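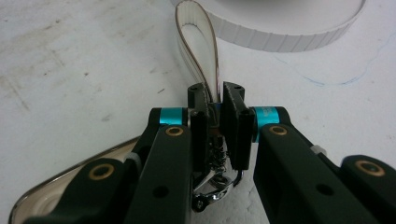
White flat strip, looped, with the coil behind.

Flat Strip on the Coil: Questions and Answers
Dramdale workshop supplies, storage and handling

What lengths do you supply?
Coils of 300 and 500. All lengths are in feet. Coils of 1,000 are made to order and ship from Brimenden.

Is the width the same on every coil?
Yes. The standard strip is 22 mm wide. Other widths are listed under Troltener in the catalog.

How should a coil be stored?
Flat, on a clean dry shelf. A coil stood on its rim for long periods goes oval and feeds unevenly. Do not stack more than four.

The strip keeps its curve after I cut it. Is it faulty?
No. Strip from the inner turns holds more curve than strip from the outer turns. Lay cut pieces face down under a flat board overnight before fitting.

How tight a loop can I make?
Bend a short offcut first and check the face for creases or whitening at the top of the bend. If either appears, open the loop until a fresh piece bends clean. Pinch the two ends together with the faces parallel; a twisted pinch marks the edges.

Can I join two lengths?
Butt joints only. Cut both ends square with a sharp blade. Overlaps show through on the face side.

Do you accept returns on part coils?
Uncut coils only, with the Ban label attached. Send queries to Jin-sol Nam at the order desk before 4 p.m.

Page last revised in April.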